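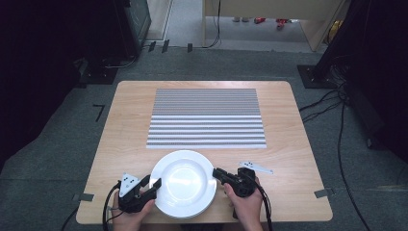 Striped mat at the far side, rimmed plate at the near edge.

Thread: Striped mat or bare wood under plates?

drullstead_e wrote:
Looking for input on table protection. The top is light wood with rounded corners. The mat is the gray and white striped one from Vandard, bought in September, and it leaves a strip of bare wood all the way around. The plate in the photo is sitting directly on the wood, and that is my question. Is an unglazed foot ring going to mark an oiled top over time, or am I overthinking it?
Elżbieta Szulc

platerail wrote:
Depends on the foot ring. Run a fingernail across it. If it catches, it will scratch. Wet 400 grit paper on a flat surface takes the burr off in a minute.

bukhari_fan40 wrote:
I disagree with sanding. You open up the clay and it picks up water. Put the plate on the mat and leave it there. Bukhari sells a felt ring too, but it comes off in the dishwasher.

platerail wrote:
Stoneware fired properly takes up almost no water, so a smoothed ring makes no difference. Earthenware, fair point.

cz_borkowska wrote:
Two separate issues here. Scratching is the foot ring. Rings and haze are heat and moisture, and a woven mat does very little for either one. Moisture goes through the weave and sits between the mat and the oil finish. I had a mat down for 5 weeks on an Avudex top and got a pale rectangle with the weave printed in it.

Also, is that tape at the near corners, left and right? Gray tape like that can leave adhesive in open grain. Get it off before it cures.
Czesław Borkowska

drullstead_e wrote:
Tape noted. It is not permanent. Foot ring does catch a fingernail, slightly. The plate is stoneware according to the seller. Finish on the table is hardwax oil, 4 coats.

bukhari_fan40 wrote:
Four coats is a lot for hardwax. Most cans say two. Thick film scratches white.

cz_borkowska wrote:
Agreed on that. For the tape, try mineral spirits on a cotton rag, small area first, then wipe dry. Do not use acetone — it will lift the wax.

platerail wrote:
For that wide rim with a shallow well, I would also look at how the weight sits. Wide-rim plates often have a small foot, so all the load goes through a narrow ring. Another reason to smooth it. Still say sand.

bukhari_fan40 wrote:
Still say mat.

drullstead_e wrote:
Edit, Nov 16, 2022: smoothed the foot ring, wet, and it no longer catches. Mat stays for meals and gets lifted afterward so the oil can dry out underneath. Will try the mineral spirits on a test patch on the underside first.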